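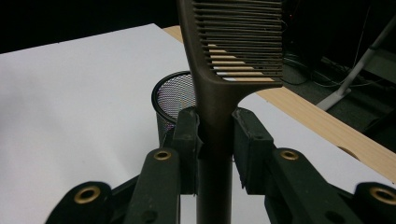 Access Card Replacement: What Cardholders and Site Managers Need to Know

Cestex will replace the access cards now in use at all of its sites with a new dual interface card. The change covers building entry, parking, secure printing and the payment function used in the staff restaurants. Distribution begins in the week after this newsletter is issued, and every cardholder will be contacted by e-mail before a new card is made ready for collection.

The present cards were introduced when the company occupied a single building. They hold one fixed number, which the door reader passes to the access system without any further check. A number of this kind can be copied with equipment that is now easy to obtain, and the manufacturer no longer supplies the chip. The new card, supplied by Skarora, contains a chip that proves its identity to the reader each time it is presented. The keys used for this exchange are stored on the chip and are not sent over the air.

Scope of the replacement

A total of 800 cards will be issued in the first phase, which covers the head office and the Tosten site. The Guzmán warehouse will follow in the second phase, once the readers at the loading gates have been exchanged. Visitor cards and contractor cards are included in the same phase as the site at which they are used.

The first phase also includes 153 door readers. These accept both the old and the new card during the changeover period, so no entrance will be closed while the work is carried out. Readers that have been exchanged can be recognized by the blue light strip along the lower edge. Readers without the strip accept the old card only. Cardholders who regularly use both types of door should carry both cards until they are told that the old one has been withdrawn.

Collecting your card

Cards will be handed out at the reception desk of the site named in your e-mail. Please bring your present card and a government-issued photo ID. Reception staff will compare the photograph printed on the new card with the person collecting it, and for that reason cards cannot be collected on behalf of a colleague. Employees who work from home full time may ask for delivery by registered mail through the service portal.

The photograph will be taken from the existing personnel record. If your record does not contain a photograph, or if the photograph is more than 5 years old, you will receive a separate message with instructions for uploading a new one. Cards without an approved photograph will not be printed.

Choosing a PIN

The new card requires a PIN for secure printing and for logging in to shared workstations. It is not needed at ordinary doors. Entry to the server rooms and the records archive will require both the card and the PIN.

The PIN is set by the cardholder at the terminal next to the reception desk and must contain six digits. Repeated digits and simple sequences are refused by the terminal. After five incorrect entries the PIN is blocked, and the card must be taken to reception to be reset. The IT department does not hold a copy of any PIN and will never ask for one by telephone or e-mail. Any such request should be reported to the service desk without delay.

Using the card at doors and terminals

The card has two interfaces. The contactless interface is used at doors, parking barriers, printers and restaurant registers. Hold the card flat against the reader for a moment and wait for the tone. Movement that is too quick is the most common cause of a failed reading. The contact interface — the metal plate on the front — is used in workstation readers, where the card is inserted with the plate facing up and left in place for the length of the session. Removing it locks the screen.

Two contactless cards carried in the same wallet may interfere with each other. Cardholders who experience this during the changeover are advised to take the required card out of the wallet before presenting it. Cards should not be punched, bent or fitted with adhesive labels. The antenna runs close to the outer edge of the card and cannot be repaired once it has been cut. Holders with a ready-made slot for a lanyard are available from reception free of charge.

Restaurant balance

Money loaded on the old card will be transferred to the new one. The transfer takes place overnight after the new card has been activated, and the balance is normally available from the start of the next working day. Balances above $100 are checked by hand and may take longer. Cardholders in this position are asked to keep another means of payment at hand for that week. Receipts for amounts loaded shortly before the exchange should be kept until the new balance has been confirmed.

Information for site managers

Site managers will receive a list of the cards assigned to their location and are asked to return it with corrections before distribution begins. Please pay particular attention to the following points:

Persons who have left the company or moved to another site should be marked for removal.
Access rights outside normal working hours must be confirmed again. They will not be carried over automatically.
Cards held by a department as spares must be returned. Spare cards will in future be issued by reception for one day at a time.
Contractor cards need an end date, which may not be later than the end date of the contract.

Managers of areas with PIN entry should also name a deputy who can approve access requests in their absence. Requests that are not approved within three working days will be returned to the applicant.

Lost, stolen or damaged cards

The loss of a card must be reported to the service desk as soon as it is noticed, at any time of day. The card will be blocked at once at all doors fitted with new readers. Blocking at older readers takes effect with the next nightly update — a further reason to report a loss early. A card that is found after it has been blocked cannot be put back into use and should be handed in at reception.

The first replacement is free. A charge may be made for later replacements within the same year unless the card is shown to be faulty. Faulty cards are returned to Skarora for examination after the personal data has been erased.

Data protection

The chip stores a card number, the cryptographic keys and the restaurant balance. It does not store a name, a date of birth or any health or payroll information. Entry records are kept for 90 days and are then deleted, except where a record is needed for an open security matter. The full privacy notice has been updated and can be read on the intranet under Facilities, Access Control.

Return of old cards

Old cards should be placed in the locked return boxes at reception once the withdrawal notice has been received. They will be counted, shredded and passed on for recycling. Please do not dispose of them in office waste.

Questions about collection dates and photographs should be addressed to the reception desk at your site. Technical questions, including those concerning workstation readers, should be sent to the service desk through the portal under the subject "New access card."

Issued by Cestex Facilities and Information Security, 15 June 2021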